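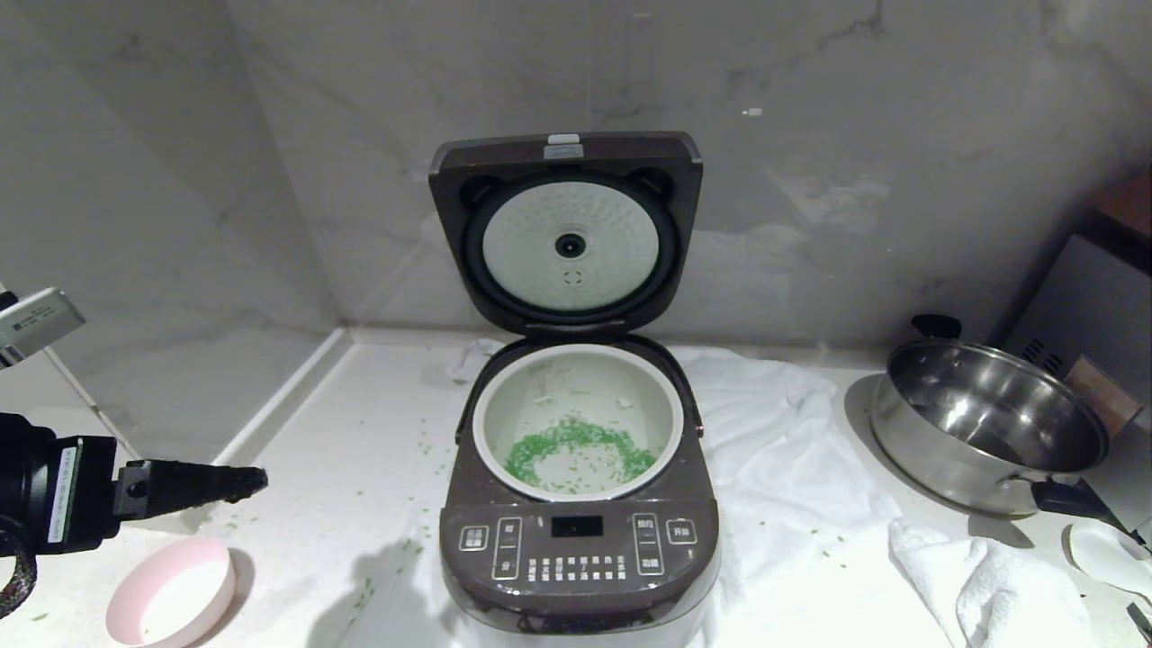 3.2 Transfer losses during loading

Losses of small legumes and grains between the measuring vessel and the cooking vessel are seldom reported in household studies, where the quantity weighed out is usually taken as the quantity cooked. We treated the two as separate values. Each portion was weighed, carried to the counter and poured into the inner pot of a rice cooker with the lid fully raised. A cloth was laid under the cooker before pouring, following the procedure of Radwan and Cassim. As Figure 3 shows, spilled grains do not stay on the cloth: small green grains lie on the towel and also on the bare countertop, with many of them to the left and to the lower right of the cooker. Collecting only what the cloth holds would therefore understate the loss. In all trials the counter was swept by hand toward a tray, and the grains from the cloth and from the counter were weighed together.

Figure 3. Rice cooker with open lid, green grains in the inner pot and on the surrounding towel and counter.

The nominal portion was 500 g. Grains left in the measuring vessel were brushed out and entered under a separate heading, as were grains caught between the inner pot and the cooker body. The latter were recovered by lifting out the pot and tipping the body over a tray. Grains found on the floor were weighed but not returned to the portion.

A total of 131 trials were retained for analysis. We excluded 8 further trials in which the cloth was moved before collection, as the source of the grains could no longer be assigned. Pouring height was not controlled. Participants used their own habitual grip and speed, and the values in the next section should be read with this in mind.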